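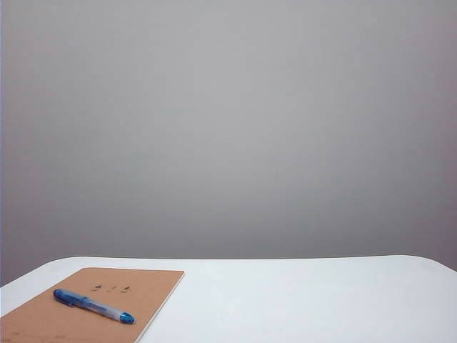

White table against the grey wall.

Home | News | Minutes | Hall hire | Contact

Minutes of the March meeting
Posted in March by the Minutes Secretary, Wallis Lane Allotment Society

The meeting opened at 7.30 pm with 11 members present, and a warm welcome was given to the two who have taken on plots over the winter. Apologies had come in from five others, mostly with colds, and we wish them all better.

Minutes of the last meeting
These were read and agreed, after a small correction. The broken tap is the one by the lower gate and not the one by the compost bays, which has always worked perfectly well, as its neighbours were keen to have written down.

Water
The lower tap is still dripping and the bucket underneath is full most mornings. Plekex have been out to look at it and have sent a price of £58 for a new tap and fitting, which everybody thought very fair. Agreed to go ahead. The water will be turned back on once the frosts are behind us, and members are kindly asked to check that their own hoses haven't split before then – last spring a good deal of water went down the path.

Seed potatoes and onion sets
The joint order from Arain has arrived and is in the dry store. There was a long and very enjoyable talk about chitting, with strong feelings on both sides about egg boxes, and it was left that people should do as they have always done. Two bags of second earlies are unclaimed. If they are yours, please collect them before they start growing through the sack.

The Durum plot
Members will remember that we set aside the end plot to try a little durum wheat, so that we might one day make our own pasta for the harvest supper. The autumn sowing was mostly eaten by pigeons. It was felt that we should have one more go with a spring sowing, under netting this time, and several people offered old net curtains as well as proper netting. Agreed, with thanks.

Paths and hedges
The hawthorn along the lane needs to be finished before the birds begin nesting. A work morning will be held from 10 am, date to go on the noticeboard, with soup afterwards.

Any other business
A green-handled fork has been found near the water butts. The owner can have it back from the shed. A request for a second wheelbarrow was held over to the next meeting.

The meeting closed at 8.50 pm and tea was taken.

Contact the Society | © Wallis Lane Allotment Society | Back to top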